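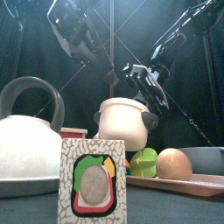
Stelerero Produce Packing, Building 2
Food safety walkthrough, leafy greens line
Date: 20 November 2019
Inspector: Pramila Solanki
Site contact: Ankit Rana

Scoring: OK / Needs work / Fail. Comments follow each item where there is something to say.

RECEIVING

1. Grower paperwork matches the bins on the dock. OK
Ojala romaine and Fetance spinach both checked against the delivery slips.

2. Field and block number on every bin tag. Needs work
Several Fetance tags had the field but no block. Without the block, a recall would have to take in the whole farm. Call the grower before the next load.

3. Trucks clean, cooling unit on, no mixed loads with animals or animal products. OK

4. Irrigation water test results on file for each grower. Needs work
Ojala is current. The Fetance result was from last season. New result due by the first week of December.

WASH LINE

5. Sanitizer level checked and written down every hour. Needs work
Morning readings complete. Two afternoon readings missing. The person on the line said they were taken and not written down. If it isn't on the log, it gets scored as missed.

6. Wash water changed on schedule. OK

7. Belts and flumes free of old leaf material. Fail
Build-up under the return side of belt 2. Clean before the next run and have a supervisor sign. This was also a comment last time.

8. Test strips in date. OK

WORKERS

9. Handwashing sinks stocked with soap and paper towels. OK

10. Hair covers and clean gloves worn on the line. OK

11. Sick leave rule posted in English and Spanish. Needs work
English only by the time clock. The Spanish copy is in the office and needs to go up.

12. Training records signed. OK

PACKING AND STORAGE

13. Lot codes readable on finished cases. OK
Over 200 cases on hold for the Selo order. Every one I pulled could be read.

14. Trace exercise, finished case back to field. Needs work
Got from case to grower quickly. Stopped at the block number, same problem as item 2.

15. Cooler temperature log up to date. OK

16. Nothing stored directly on the floor. OK

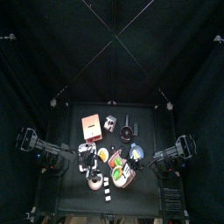
Ankit Rana asked that item 7 be changed to Needs work, on the grounds that the return side of the belt never touches product. He also wants it noted that the guard has to come off to reach it, and that takes the line down for most of a shift.

Score on item 7 stays. Material on the return side can drop into the flume. Take the guard off at the end of the late shift, when the line is already down.

Follow-up visit in December. Items 2, 4, 5, 7, 11 and 14 will be looked at again. Send the new water result and corrected tags ahead of the visit if they are ready.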